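Section 3: Setting Up a Student Conduct Hearing File

Welcome back, and thank you for sticking with us through the installation pages. If Sturnby is running on your office computer and you can see the welcome screen, the hard part is behind you. In this section we'll build your first hearing file, the kind a school keeps when a student faces suspension and the family has asked to be heard. Take your time with it – a file that is set up with care at the start will save you a good many phone calls later on.

Before you begin, have the written notice to the family, the incident report and your district's conduct code close at hand.

1. From the main menu, choose New Hearing. A blank cover sheet opens with the cursor already in the student number box.

2. Type the student number and press Enter. Names and home addresses are filled in from your enrollment records, so please read them over slowly. Families move, and the notice has to reach the right door.

3. Choose the hearing type. Most schools will want Short Suspension or Long Suspension. If you pick the wrong one you can change it any time before the notice is sent.

4. Enter the date of the notice, written the long way, like this: Mar 23, 2020. Sturnby counts the days to the hearing for you and skips the school holidays you entered in Section 2.

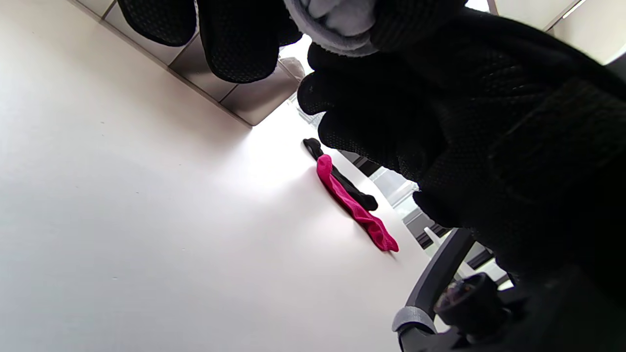

Evidence goes on the next tab, and it's where new users tend to get a little lost, so let's go gently. Each item gets its own line, with a plain title, the name of the person who handed it in, and the place where it is kept. Write titles the way you would say them to a parent across the desk. "Black glove, knit or mesh, fine dotted texture" is a good title, while "clothing item" will leave everyone at the hearing guessing. If you don't know what something is made of, say so in the title and move along.

5. Click Add Item for each piece of evidence. You may add up to 100 items to one file, which has been plenty for every school we've worked with so far.

6. Attach witness statements under the Statements tab, one file for each person. Check the Hide Name box for any student witness before you save.

CAUTION: Hide Name covers the name on the cover sheet only. It does not reach inside the statement itself. Please read each statement through and black out names by hand before anything is shared with the family.

7. Choose the hearing officer from the list. The officer should not be the person who wrote the incident report, and Sturnby will show a yellow warning if the two match.

8. Click Lock File. From then on, every change is kept in the history with the name of whoever made it.

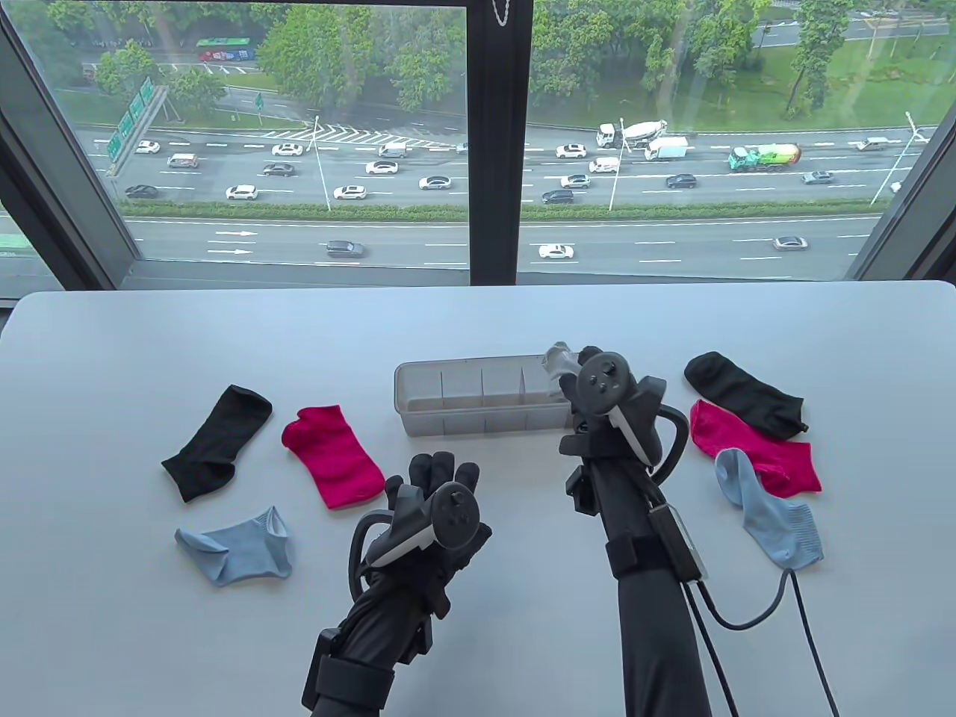 Fig. 3. Socks on a white tabletop, with a clear divided tray between the two groups.

NOTE: Locking a file does not send it. To send the packet, go to Share and pick Family Copy. The family copy leaves out the officer's private notes, which stay in your office file.

If the file will not lock, look first for an empty Kept At box on the evidence tab, as this is the usual trouble. Should you see message 1140, the hearing date falls before the end of the notice period, and you'll need to choose a later day. Our guide editor, Tsehay Lemma, has put the full list of messages in Section 13.

Appeals are kept in a separate file, linked to this one, and we'll get to those next.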